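Search the Narton files

# Nightstand Tidy-Up Notes

Hi, I'm Efa Prosser, and this little folder is my attempt to write down how I sort out a bedside drawer. It started in December, when Boris Pavlović asked me for "the drawer thing" for the fifth time and I got tired of retyping it! There are 11 short text files in here, plus this README.

## What's in the folder

- `drawers.txt` — what goes in which drawer
- `tops.txt` — what gets to live on top
- `care.txt` — dusting, sticky runners, loose knobs 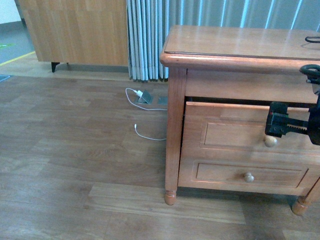

My rule is to do one drawer at a time, all the way through, before touching the next one. I learned this from Chantelle Coetzee (she once had every drawer in the Stosley house out at once, never again). So the top drawer comes open by its round knob and the lower one stays shut until its turn. I wipe the molding around the panels while I'm down there too, as dust loves those recessed fronts.

## Emptying

Everything comes out, even the stuff you're sure you're keeping. Then vacuum the corners and slide the drawer a few times to hear if it catches.

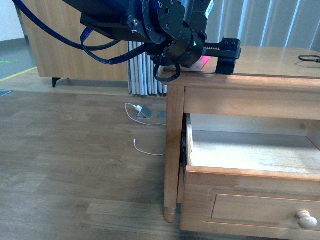 *Top drawer empty, pink highlighter on the tabletop.*

Pens are my weak spot, so `drawers.txt` has a whole section on them. I allow myself eight, and Idris Lougher thinks that's seven too many. Chargers get a section as well — coil them, put a twist tie on, done.

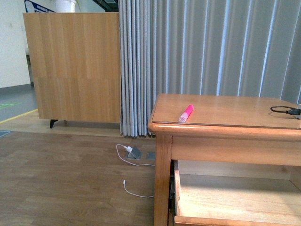 If you use a liner, cut it a hair short so it doesn't ride up at the back. I like the plain Gittins paper, but leftover wallpaper works just as well. Still to do: the part about lamps.

Related items

- Rirnida linen closet list
- Kitchen junk drawer, round 5
- Rhydian Gethin's shoe rack notes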